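How to compare two grippers on one arm

If you have two sets of fingers for the same arm and can't decide which to leave on, a short pick test will tell you more than the data sheets. The method below takes an afternoon. We used it to choose between the Forine and Plimura finger sets on an Akero arm, but nothing in it depends on those.

What you need

The arm and its controller, both finger sets, the hex keys for the wrist plate, a flat-topped bench or cabinet the arm can reach, and a handful of household items. Pick items that fail in different ways. A drink can rolls and dents. A chip bag changes shape as soon as it is squeezed. A kitchen sponge is forgiving, so if the fingers miss a sponge the problem is usually your calibration.

Step 1. Fit the first set and zero it

Bolt the fingers on, close them fully and set zero in the controller. Open and close them a few times by hand command before running anything else. If the tips don't meet evenly, loosen the plate and start again.

Step 2. Set one speed and leave it

Choose a closing speed and a force limit both sets can manage. We ran at 40 per cent of full speed. Write both numbers at the top of the log sheet and don't touch them until the second set is done — changing the force halfway through is the most common way to waste the afternoon.

Step 3. Lay out the items

Put everything on the top at once, with enough space between items for the open fingers to come down. Lay the can on its side, as standing it up makes the pick too easy to separate one gripper from another. Check the arm's cable has slack through the whole reach.

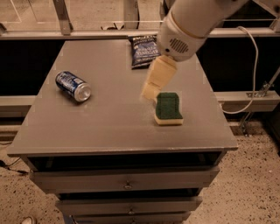

PALAMARCHUK WORKSHOP, March

Start with the sponge. Bring the fingers down beside it, stop just above the surface, then line up with the long sides and close. Lift, hold for 3 seconds, and set it down again. Do the can next, gripping across the cylinder, and leave the bag for last.

Step 4. Score each pick

Give a clean lift and hold one mark, a lift that slips half a mark, and a miss nothing. Note dents separately. Run 13 picks per item, putting the item back in a slightly different position each time.

Step 5. Swap and repeat

Fit the second set, zero it again and run the same order. Replace the can if it has been dented, so both sets start with the same shape.

Reading the results

Look at the bag score first. In our log the two sets were level on the sponge and close on the can, and the bag decided it in favour of Plimura. Hanna Savchuk reran the bag picks the next morning with the force limit lowered and got the same order.

Keep the log sheet with the fingers you take off. Record the controller firmware version on it too.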